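Stisier Skála 400 benchtop filament dryer - review
Romana Oravec, 2024-05-01

The Skála 400 is a single-spool dryer with a fan, a thermostat and a timer. It replaces an older Celtden unit that had no fan and dried unevenly, leaving the outer windings brittle and the inner ones still damp. Ours has been in use since January.

Setting up is simple. Two dials set temperature and time, and the display shows chamber humidity to the nearest whole per cent. The reading lags by several minutes after the lid is closed. Against a Pralumen hygrometer placed beside the spool, it read 3 points low throughout, so the error can be allowed for.

PETG left on an open shelf strung badly before drying. After a night in the chamber the same spool printed cleanly at unchanged settings. Nylon took two nights. PLA showed little difference, and I would not buy a dryer for PLA alone.

The lid seal is the weak point. It is a push-in strip that lifts at the rear corners when hot, and Juraj Bednárik has re-seated ours twice. The spool rollers are also set too close together for cardboard reels, which rub - an adapter ring cures this. Fan noise is steady and low enough to work beside.

At 459 euros it is dear for one spool. Workshops that print nylon every week will get the use out of it; others should look at a cheaper model with a better seal.
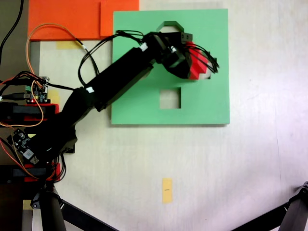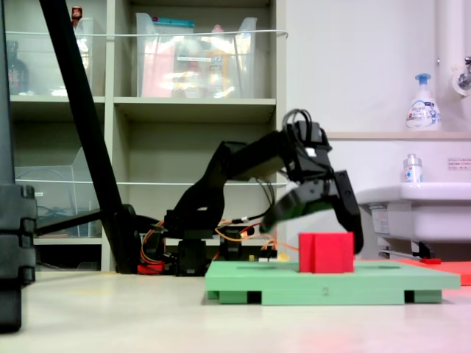
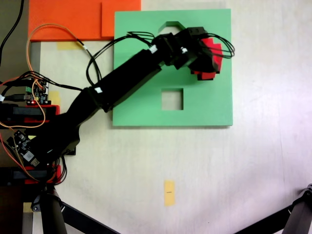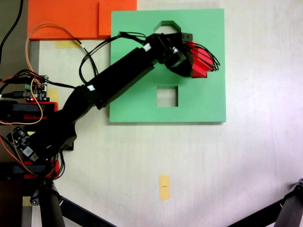

Red block and pale green board, four views.

Related items
Celtden two-spool cabinet: long-term notes
Pralumen hygrometer, second version
Storing nylon between jobs - Thiện Cao
Cardboard reels and adapter rings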